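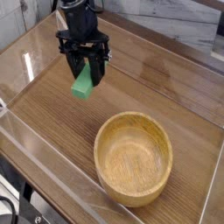
What I learned from spending the equipment money

When Ffion Rosser asked me to write something for the January newsletter, she suggested "a few words on the new cell." I'm going to write about the budget, which I know sounds like the dull end of it, but three people have asked me in the hallway how we got from a one-line wish to a signed order, and I'd like to get it down while I can still find the emails.

The short version is that I started with the arm. Everybody does! I had a spreadsheet with reach in one column and payload in the next, and I was very pleased with it, and then Heledd Owen came by my desk and asked what we were going to pick up. I said blocks, mostly. She asked what size. I didn't know. We spent the rest of that afternoon in the stock closet with a ruler, and I threw the spreadsheet away the next morning.

So my first bit of advice to the groups putting in requests this spring is to write down the job before you open a single catalog. Ours fit on an index card: pick up a block, put it in a bowl, do it again. It's a pretty humble job. But once it was on the card we could see that we didn't need the long arm, and we didn't need the heavy one either, and the quote dropped to something I could send upstairs without a cover letter.

We got quotes from two suppliers, Flutex and Gittins. I won't print the totals, but I will say they were very hard to compare. Flutex put everything on one line. Gittins gave us four pages, with the mounting plate, the cables and the training day all listed separately, and at first glance it looked like the pricier of the two. Gwilym James sat down with both and a highlighter and found that the Flutex price left out the gripper. Left it out altogether! You could have bought the whole thing and had an arm that waved at you. We went back and asked them both for the same list, in the same order, and I'd do that from day one next time.

Now, the gripper. I'd budgeted for it like it was an accessory, and I was wrong. It's the part that touches the work, and it's the part you'll fuss over the most. We went with a two-finger one because our pieces are squared off and it can take hold of them across the middle. If your group handles soft stuff or round stuff, please borrow or trial something before you commit. Gekach lent us a demo unit for 2 weeks and only charged shipping, and those weeks changed our minds about finger length.

Then there's the stuff around the robot, and this is where my first draft of the budget really fell apart. I had nothing in it for walls. We have clear acrylic on all four sides of the work area, and I'm so glad we went with clear, because people can stand and watch a pick without leaning over anything. It does throw reflections, though. If you're planning on cameras, think about your overhead lights before you pick a spot for the table, and put a little money aside for moving things. I also forgot fasteners and brackets. The hardware order came to $539, which I had to go back and ask for, and that was not my favorite email of the year.

By the way, don't spend much on the test pieces. There was some talk of ordering a proper set of molded parts and trays, and I'm happy we didn't. A bright green block stands out nicely against a brown tabletop, and a round wooden bowl is a perfectly good target with a nice thick rim. Put the savings toward a spare set of fingers.

A word on time, too, as I hadn't planned for that either. Delivery was quoted at 90 days and I treated it like a suggestion – it came right on schedule, and we had no table. Nhung Sầm very kindly cleared hers, but please order your furniture when you order your robot. Thodoris Kyriakidis also asks me to pass on that somebody has to own the setup once it's in, with hours for it written into their week. He's the one who ended up doing ours on top of his regular work, so I'd listen to him.

On software, we took the Gester license for one year instead of three. The three-year price was better per month, but I have no idea yet which features we'll use, and I'd like to argue about it again next winter with some facts in hand. If you're already on Gester, come talk to me before you renew. There's a discount for adding seats to an existing account, and it would be silly for us to pay twice.

For the spring round, Ffion has put a blank version of our request form in the shared folder. It has the job description at the top now, then the gripper, then the arm, then walls, table, hardware, spares, software and people's hours. Leave a line blank if you really don't need it, but don't delete it, so that Gwilym can see you thought about it. Send drafts to me first if you like. I'm usually at my desk until 4 p.m., and I still have the ruler.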